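Plavotia Eltton 300 — electric cargo trike for town deliveries

The Eltton 300 is a three-wheeled electric cargo cycle for small shops, bakeries and parcel firms that must reach streets where vans are no longer allowed. It is made by Plavotia and sold with us in two versions, open platform and closed box. You can ride it on the cycle lane in most towns, but please ask your municipality first, because the rules on width are not everywhere the same.

Load and box

The closed box takes 200 kg. It opens at the back and also on the right side, so the rider can unload from the pavement. Inside there are rails for straps and one shelf which you can take out without tools. The open platform carries the same weight, and you can change later from platform to box; the fixing points are identical. 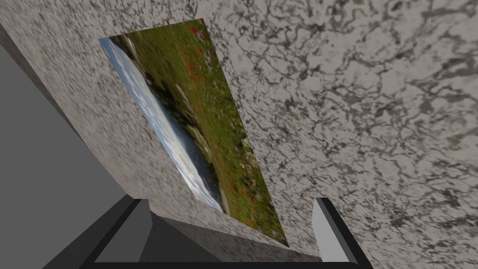 Battery and charging

The battery sits under the load floor and is locked with the same key as the box. It charges from a normal household socket. Most of our customers put it on charge when the last round is finished and take it off in the morning. A second battery can be ordered for those who drive two shifts — the change is done in a few minutes, and the battery has a handle on top.

In cold months the range is shorter. If your garage is not heated, bring the battery inside for the night. Please do not charge it below freezing point.

Driving

The motor helps up to the legal speed and then stops helping. There is a reverse gear, slow, with a small beep. The brakes are hydraulic on all three wheels, and the parking brake is a lever on the left side of the handlebar. We advise every new rider to practise for 20 minutes in an empty yard before the first delivery. A trike does not lean like a bicycle, and the first corner is often a surprise.
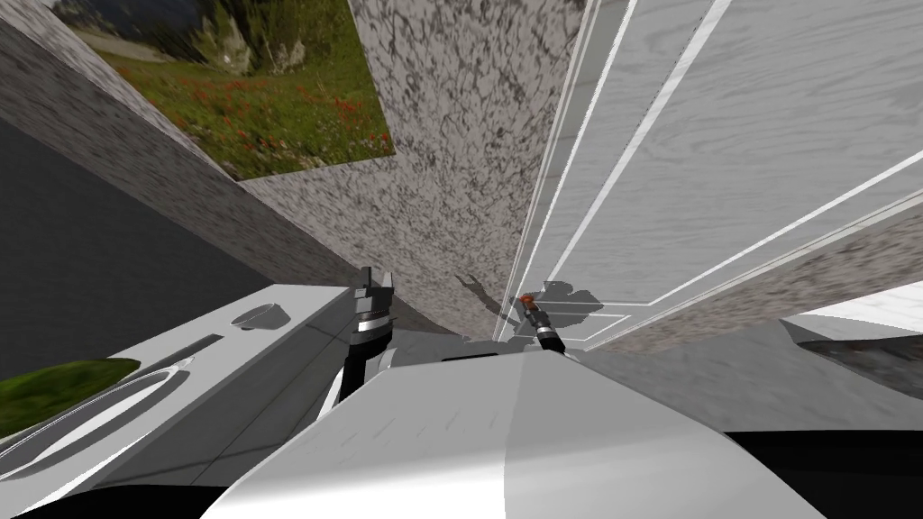 After the first 300 km the spokes and the brake hoses should be checked. This first service is included in the price when it is done in our workshop in Prirkelitz. Later services are once a year, or twice if the trike is used every working day. Spare tyres, brake pads and box locks are kept in stock.

Guarantee and delivery

Frame: 3 years. Motor and battery: 2 years. Orders made before the end of February are delivered in spring. The trike comes assembled, only the mirrors and the handlebar must be set to your height.

Colours: white, dark green, grey. Lettering on the box can be ordered from Lungu, who need your logo as a drawing file.

Questions about the Eltton 300 or a test ride: Rodica Căpraru, sales, mornings until 12.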